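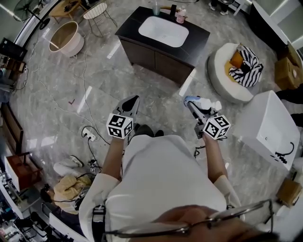
I've been using the Dudine drain cleaner gel for two months now, and I'm a convert! My sister-in-law Antonina swore by it, so I grabbed a bottle in August when the bathroom started smelling funky (you know the smell). You pour in 200 ml at bedtime, leave it alone, and rinse in the morning. No fumes, no burning eyes. With a black countertop like ours I was nervous about drips, but I wiped them up right away and there's no mark. The cap is a pain, though, and it's slow on hair. Four stars, and I've already bought 2 more.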